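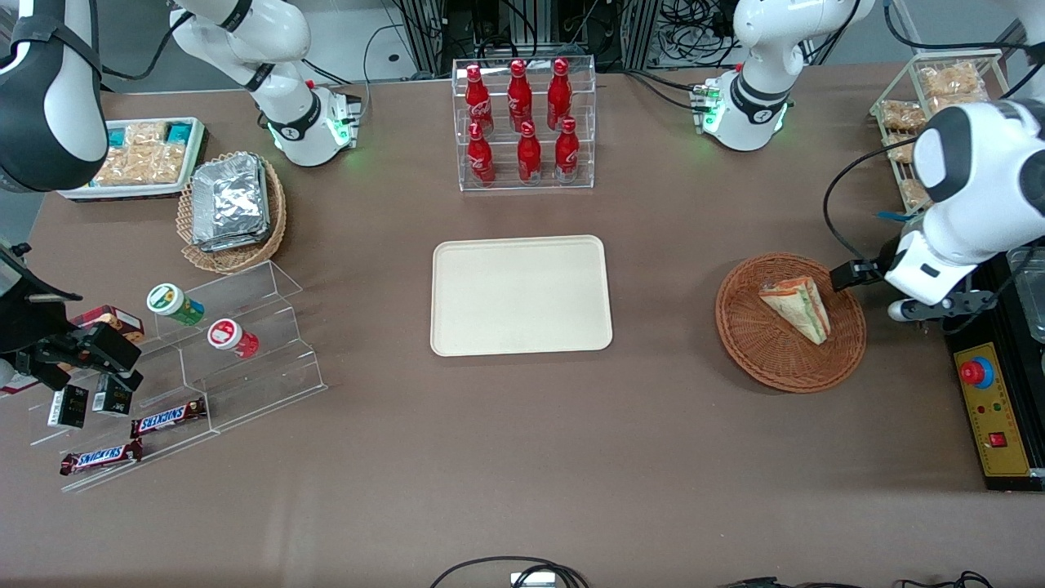
## 3. Where the words for lunch come from

I started this part of the project thinking I'd be done in an afternoon. Jorkport has one well-known food word, "brumo," and every visitor gets told the same story about it: a baker named Brumo sold a filled roll down at the docks, people asked for "a Brumo," and there you go. It's a good story. I grew up on it. The trouble is that I can't find the baker.

What I can find is the word, and it's older than it should be. The earliest use I know of is in a ship's account book from 1747, where it's spelled "broomo" and sits in a list of dry goods between candles and peas. You don't put a filled roll in a barrel next to the peas (or I wouldn't). Meifang Zheng, who read the account book with me and is a lot better than I am at the handwriting, thinks the word meant hard bread of any kind, and that the filling came much later. I've come around to her view, mostly because of how the older speakers still use it. Several of them talked about "brumo and soup," and when I asked what was in the brumo they looked at me like I'd asked what was in the spoon.

So here's how I got the modern side of the data. Over one October I sat in lunch places in Jorkport and up the hill in Romeck, and I asked people what they'd call what they were having. I ended up with 150 short interviews, 11 of which I had to throw out, mostly for noise (one coffee grinder in particular has a lot to answer for). I asked everybody the same three things: what's that called, what would your parents have called it, and what would you call it if it came without the top slice. That last one sounds silly, but it did more work than the other two put together.

The reason is that English "sandwich" is a pretty loose word. Show people a sandwich in a wicker basket, as in Figure 1, and nearly everyone will say "sandwich" without thinking, in either town. The word tells you almost nothing about the speaker. Take the top slice away, though, and people split. In Romeck they mostly kept "sandwich" and stuck "open" on the front. In Jorkport the older speakers jumped straight to "brumo," as if the lid had been the only thing keeping the English word in place. I hadn't expected that at all, and I went back over my notes twice before I believed it.

There's also the matter of what the food comes on. I didn't ask about this, and I wish I had. A few speakers made a difference between a "basket lunch" and a "tray lunch" -- the first is something you hold, the second is something you sit down to -- and for them "brumo" belonged only with the tray. One woman corrected her own grandson on it while I was recording. I only have five clear cases, so I'm not going to build anything on them, but if somebody goes back to Jorkport I'd love for them to ask.

Now, the other candidate. Cai (the village, and not the river of the same name) has a word "brum" that means crust or heel of a loaf. It would be very tidy to get "brumo" from there. The vowel is wrong for it, since Cai words of that type normally come into Jorkport speech with a short "a," and I don't know of an exception. On the other hand, bread words travel with bakers, and bakers moved between the two places all the time, so a borrowing that skipped the usual sound change wouldn't shock me. Meifang is less forgiving than I am here and would like the Cai word left out altogether. We've agreed to keep it in as a maybe.

What I'm fairly sure of is the order of things. Bread came first, then bread with something on it, then the closed kind, and the baker's name got attached at the end by people who wanted a reason for the word. That last step is common with food names, and I'd guess the story caught on once visitors started asking. The oldest speakers in my set didn't tell it unless I brought it up, and two of them hadn't heard it.

### 3.1 A note on spelling

I write "brumo" with a small letter all the way through, even where shop signs use a capital. Where I quote the account book I keep its own spelling.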